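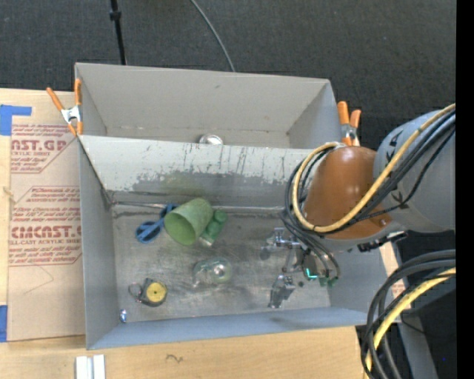

Section 2: Setting Up Your Rillo Worm Composter

Welcome to the fun part! Getting a worm bin going takes one good afternoon, and after that the worms do most of the work. The Rillo kit has the liner, the drip tray and the bedding block, but you choose the outer box yourself. A plain gray rectangular bin with an open top suits it well, and a divider across the middle gives you two compartments: one for feeding now, one for feeding later. Scratches and scuffs on the divider are no problem at all, so go ahead and use an old one - worms are not fussy about looks.

What you need to have ready
Rillo liner and drip tray
Bedding block
1000 worms (red wigglers, not garden earthworms)
A watering can
Kitchen scraps, chopped small

Setting up

1. Pick a spot out of direct sun. A garage, a mud room or a shady porch all work nicely.

2. Set the drip tray down first, then stand your outer box on it. Check that it sits level.

3. Press the liner into both compartments and fold the top edge over the rim.

4. Soak the bedding block in a bucket for 10 minutes. It swells up to almost 5 times its dry size, and it's great fun to watch!

5. Squeeze the bedding out by the handful. You want it to feel like a wrung-out sponge.

6. Fill the first compartment to within 2 inches of the top. Leave the second one bare for now.

7. Tip the worms gently onto the bedding and leave a light on over them. They will dive under by themselves, usually within the hour.

8. Wait two days, then bury your first cup of scraps in one corner.

Note: If your kit came from the Clavesden store, the drip tray has a tap on the left. Kits shipped from Stutonville have it on the right. Both drain the same way.

Caution: No meat, dairy, oil or citrus. Lift the liner with both hands when full, as wet bedding is heavy.

Moving to the second compartment

When the first side looks dark and crumbly, fill the other with fresh bedding and put all new scraps there. Remove a short stretch of liner along the top of the divider so the worms can cross. Start in March and you could be spreading your own castings on the tomatoes that same summer.

The Cai thermometer (sold separately) clips to the rim. Keep the bedding between 55 and 77 degrees F.

Guide written by Etelka Kerekes. Last updated 3 Nov 2019.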